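**February, textile drying log, Skodthorpe**

Line 2 re-run at 43% RH, fan on low. Cotton jersey still lags the polyester by a wide margin. Unathi Gumede wants the hem readings kept separate from the body ones.

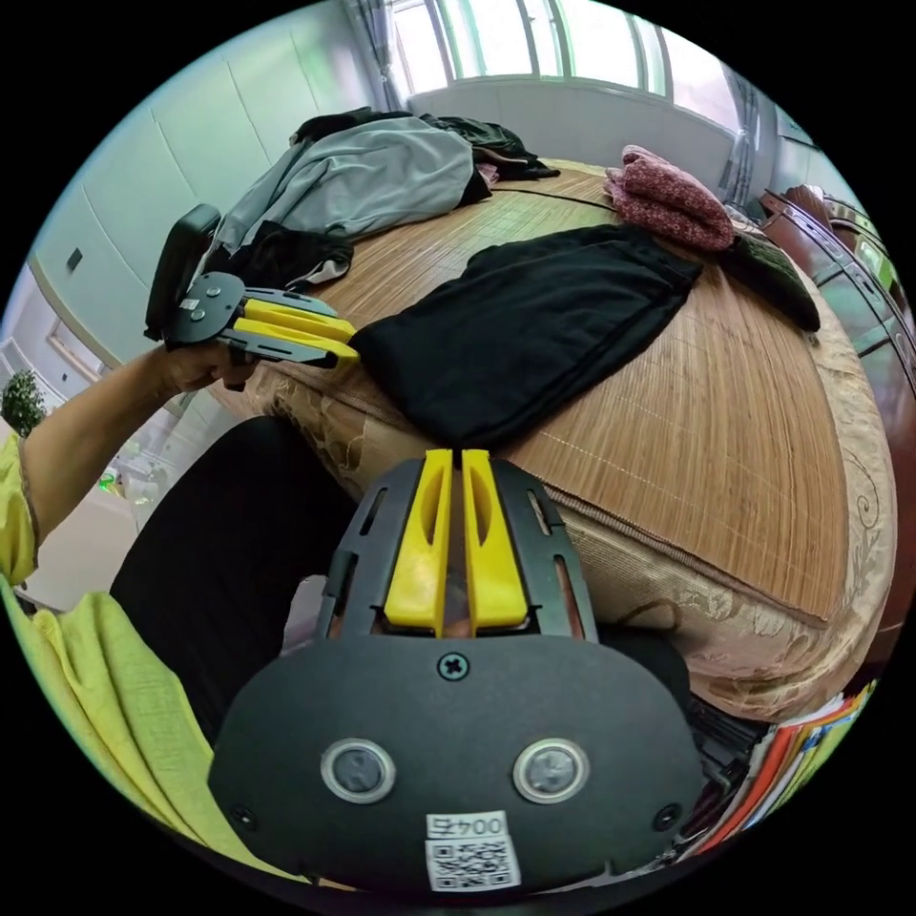

Seam moisture is the weak point of the method. The probe bridges two layers and reads high. Sorting on a bed, clothing laid out as it is there, suits the domestic protocol better than the bench. Repeat with 4 probes.
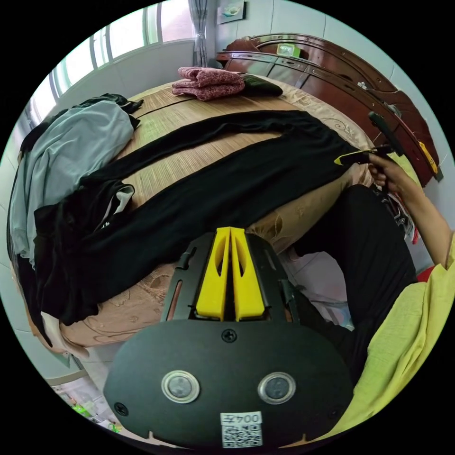
Long black garment held by one end over the woven mat.

Wogan meter drifts after warm-up; recalibrate before the next run.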